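Garment Care Study – Participants Wanted
Humbridge Textile Laboratory, Dillberg

The Humbridge Textile Laboratory is recruiting 46 adults for a home laundering study on color loss in dark denim. The study compares two detergent formulas under normal household conditions. Work on the project is led by Ohemaa Dramani.

Eligibility
Applicants must be 18 or older, live in Dillberg or Pai, and have a washing machine at home. People with a known allergy to laundry enzymes or fragrance cannot take part. Only one person per household may enroll.

What is involved
Each participant supplies one pair of black or dark blue jeans, worn at least twice a week, and washes it once a week for 24 weeks with the detergent provided. Tumble drying is not permitted during the study. A short log is completed after each wash – water temperature, cycle length and load size.

Garments are brought to the laboratory every sixth week for a color reading at the thigh, seat and back pocket. Each visit takes 30 minutes. Rhinestones, studs and embroidery are acceptable if the pocket has a plain area large enough for the reading head, 25 mm across.

Payment
Participants receive $30 per visit, paid by bank transfer. Detergent is supplied free of charge. Jeans remain the property of the participant.

How to apply
Send your name, zip code and washing machine model to Keabetswe Nkuna, Study Office, by 6 October 2026. Incomplete applications will not be considered.
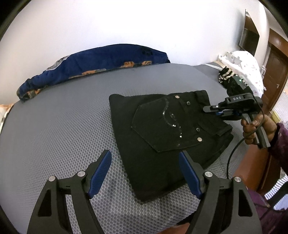 Black jeans, folded, with rhinestone trim on the back pocket.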